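# Fasteners and Corrosion in Coastal Sheds

Student project report, Materials and Design, Clildale campus

The idea for this project came from a shed. The bike shelter behind the Cunow building is three streets from the water, and most of the nuts and bolts in its frame have rusted badly, although the panels are still in good shape. We wanted to know why the small parts fail first and what a homeowner could do about it without spending much.

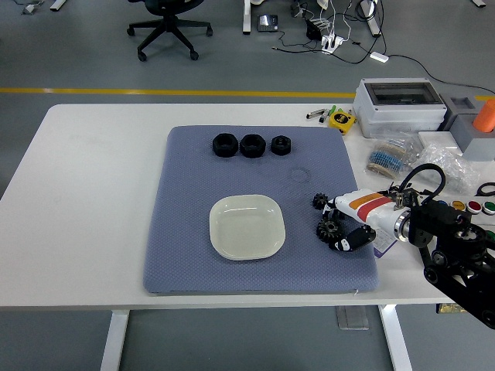 A steel nut rusts when water and oxygen reach bare metal. Salt speeds this up by making the water conduct better, so the reaction moves along faster. Near the coast the salt comes in on the wind and settles on every surface, including ones that never get rained on. Sheltered spots can be worse than open ones, as rain washes salt off a roof but not off the underside of a bracket.

## What we looked at

We compared four finishes sold at the hardware store in Rothe: plain steel, black oxide, zinc plated and hot-dip galvanised. Stainless steel was left out of the main test because of cost, but we discuss it below.

Samples of each finish were bolted through offcuts of treated pine and hung on a fence at Polleck, facing the bay. A second set went inside a garage in Clildale as a control. Both sets stayed up for 12 weeks. We checked them each week and gave every sample a rust score from 0 (no change) to 100 (surface fully covered).

## Results

Plain steel was the worst, as expected. The fence samples showed orange spots in the first week and were close to fully covered by the end. Black oxide did only a little better. The coating is thin and needs oil to work properly, and once the oil had gone the rust came through, starting at the corners of the hex and in the threads.

Zinc plated samples kept their colour until week 11, when two of them developed a white powder and the first brown marks. The galvanised samples went dull grey but did not rust. The garage set barely changed in any finish.

One result we did not plan for was the wood. Where plain steel touched the treated pine, the wood went dark around the hole. The copper in the treatment reacts with steel when damp, and several of these nuts were hard to undo.

## Problems with the test

Twelve weeks is short. A shed should last for years, and we can't say when the galvanised samples would have started to fail. We also scored the rust by eye, and two members of the group often disagreed by a few points. We used the average, but a photo method with fixed lighting would have been better.

The fence at Polleck was also partly shaded by a tree, which we noticed too late to move the samples.

## Advice for shed owners

For anything within up to 3000 metres of salt water, we would use galvanised fasteners as a minimum. Stainless is a good choice for hinges and latches, where a coating gets rubbed away, but it should not be mixed with galvanised parts in the same joint. Wash the brackets with fresh water a few times a year, paying attention to the undersides.

Black oxide nuts are fine for indoor jobs and furniture. If they are already on a shed, a wipe of oil will slow things down until they can be replaced.

The galvanised samples are still on the fence, and next term's group can take them over if they want to continue the scores.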